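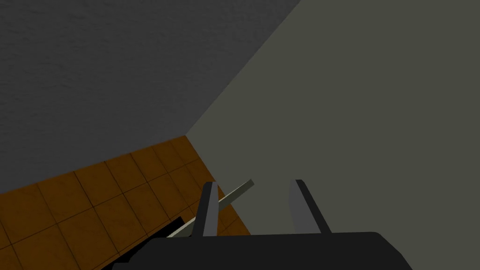 Kollora Ensemble: fall tour fundraiser

Chih-ming Au
Thread, 6 March 2019

1/ We are taking the string quartet program on the road in September. Three towns, one van. The campaign page went up this morning.

2/ The main piece is the Nikolaidis quartet. It runs 26 minutes and we have played it in public once, at Grornley Hall. It needs more performances.

3/ Money so far: 61 donors, nearly halfway to the goal. Thank you. Most gifts have been small and that is fine with us.

4/ What it pays for: van rental, gas, score rental, and seven nights of lodging. The players' fees are already covered by the Palel grant.

5/ If you give $300 or more you get two seats at the open rehearsal before we leave. Smaller gifts get your name in the printed program unless you ask us to leave it out.

6/ Checks are okay. Make them out to Kollora Ensemble and put "tour" on the memo line.

7/ Dates and halls will be posted once the last contract is signed.

We use cookies to keep you signed in. Accept | Settings

© 2019 Kollora Ensemble | Contact | Back to top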